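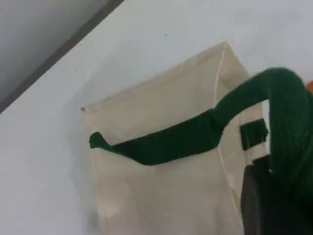

Could we please stop calling it a tie, came the first remark of the afternoon, before I'd even found my pen, because a tie means we buy both and there's only money for one. Fair enough! So these are the minutes of the February gripper meeting, with the word "tie" struck from the record, and as usual I'm writing them the way I talk, so send me corrections if I got you wrong.

We started at 2:00 and ran over. Apologies to the people waiting for the room.

1. Last month's minutes

Accepted, with one fix. I had written that the Tresano controller "crashed" and was asked to change that to "stopped and waited for a reset." Changed.

2. Tote handling, Bronero against Cenico

This took up most of the meeting, so it gets most of the page. For anyone who missed January: both grippers go on the same arm, with the same Tazi wrist camera and the same controller settings, and the job is to take a canvas tote by the handle, lift it, carry it across and put it down standing up. Each gripper gets 100 graded attempts. An attempt counts only if the bag is upright at the end.

The Bronero had 7 failures in its 100. The Cenico had more than that, but I've been asked not to write down the number until the last batch has been regraded (two people scored "upright" differently, and one of them was me). Even so, everyone agreed it won't overtake the Bronero on handles. Where the Cenico does better is on fabric. If the handle has flopped over and the arm has to pinch the canvas itself, the flatter fingers get a decent hold, and the Bronero tends to slide off and close on air.

So then we went round and round on how often a handle flops over in real life. One side said all the time, have you ever seen a bag in a car trunk. The other side said we can have the arm nudge the handle up first, and it already does this pretty well when the camera finds the loop. I asked how long the nudge takes and got three different answers, so that's now an action item.

Somebody also brought up finger pads. The pads on the Bronero were changed partway through the batch, after attempt 61, and it wasn't written on the sheet. I only know because I did the changing, so that one's on me, sorry! We talked about throwing out the whole batch and decided to keep it, marked clearly, and run a short repeat on the new pads.

3. Wrist camera

The Tazi is fine when the bag stands out from what's behind it and a lot less fine with pale canvas on a pale surface. The software finds a dark handle quickly and then guesses at where the bag ends. A darker mat was suggested. The objection to that was that we'd be testing the mat, and I have to say I agree with the objection, but I was outvoted and we're trying the mat for one session only.

There was also a long complaint about the cable. It comes off the wrist on the wrong side for the Cenico and has to be taped down every time the grippers are swapped. A new clip is being printed. The last clip was also being printed, back in the fall, and I'd like that noted.

4. Tresano controller

We now have 339 logged runs on the Tresano, counting warmups and the ones we don't grade. It stopped itself on two of them, both times while the gripper was closing, and both times it wanted a full reset before it would talk to the arm again. The supplier has the logs and hasn't written back. We'll chase them once more and then call.

The force limit came up again. I've been running it low to be kind to the stitching on the handles, and the feeling in the room was that I've been too kind and that a few of the drops come from that. We'll raise it one step and see. If a bag rips, it rips, we have a box of them.

5. Money

Keeping both grippers past the loan period would cost more than we have, so a choice has to be made at the next meeting. A straw poll leaned Bronero. I abstained, mostly because I'm the one who has to bolt the thing on, and the Cenico is so much easier to mount that I don't trust myself.

6. Action items

Regrade the last Cenico batch, both scorers in the same room this time.
Time the handle nudge, start to finish.
Repeat run on the new Bronero pads (me).
One session with the dark mat.
Camera clip, printed and fitted.
Write to the supplier about the Tresano stops, then phone.
Raise the force limit one step and put it on the sheet (also me).

7. Anything else

The bench key is missing again. Please check your pockets.

Next meeting is in March, same time, in room 103, and the regraded numbers should be with everyone before then.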